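Lista: manipulacion-textil
Asunto: Re: Re: resultados de Cornus con prendas oscuras
Fecha: 5 de marzo de 2021

El responsable del banco de pruebas de Dunmore escribió:

> He leído el borrador y sigo sin entender la decisión de descartar
> demostraciones. Si la política aprende de las personas, cuantas más
> personas y más errores, mejor. Además, la tabla compara Cornus con
> Boron en condiciones que no veo descritas por ninguna parte.
> ¿Cuántas prendas eran? ¿Sobre qué superficie? En 2011 ya discutíamos
> esto con las toallas y acabamos igual.

Acabamos igual, sí, pero con mejores toallas.

Respondo por orden. Las prendas eran 17, todas de manga larga, y la mitad de la discusión viene de que trece son negras o casi. En el borrador la cifra figura en el pie de una tabla que se cayó en la última revisión. Mea culpa; vuelve en la próxima.

Sobre descartar demostraciones: no quitamos las torpes. Quitamos las que empiezan con el agarre ya cerrado, porque el segmentador de Zumgate las interpreta como el final de un pliegue y la política aprende, con admirable disciplina, a terminar antes de empezar. Con esas demostraciones dentro, Boron soltaba la manga a medio camino y daba la tarea por cumplida. Conozco a gente que dobla así, pero no era el objetivo.

La diferencia entre Cornus y Boron es una sola: Cornus predice primero dónde están los bordes de la prenda y luego la trayectoria de las dos pinzas; Boron va directo de imagen a trayectoria. Con ropa clara empatan. Con ropa oscura y arrugada Cornus gana en 3 de cada 4 pliegues de manga y pierde en los cuellos, donde el borde predicho es – por decirlo con cariño – una opinión.

En cuanto a la superficie, tienes razón y hay que escribirlo. Las demostraciones se grabaron en camas de casas corrientes, con lo que hubiera encima. Las lamas finas de una estera son un problema propio: el predictor de bordes encuentra docenas de líneas rectas preciosas y ninguna es de la camisa.
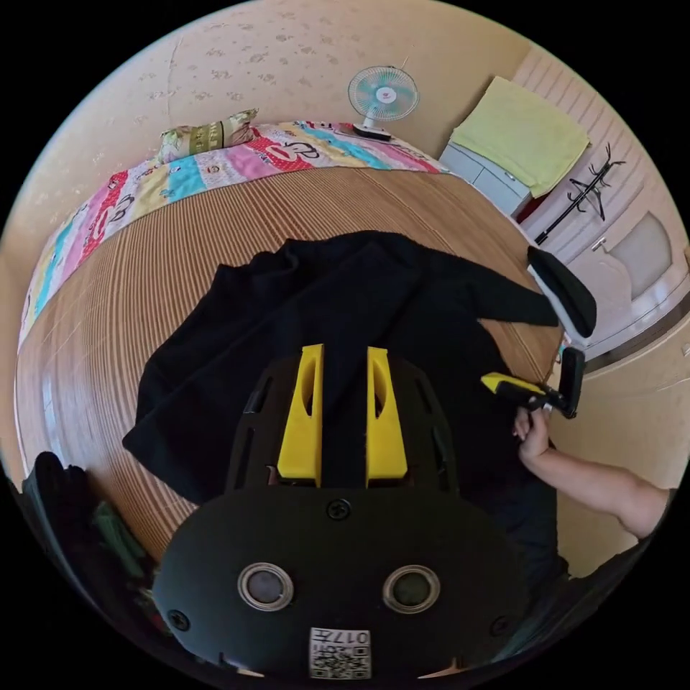 Prenda negra de manga larga sobre estera de bambú, con las dos pinzas manuales.

Para la siguiente ronda propongo separar los resultados por superficie (lisa, estampada, estera) y repetir Boron con el mismo filtro de demostraciones, que es lo que pides en el fondo. Si el empate se extiende a la ropa oscura, retiro el párrafo triunfal de las conclusiones. Lo escribí tarde y se nota.

Los datos filtrados y sin filtrar estarán en el servidor antes de junio. Quien quiera la lista de descartes ahora, que me la pida fuera de la lista; el archivo todavía tiene comentarios míos que no mejoran mi reputación.

Un saludo desde el grupo de Cornus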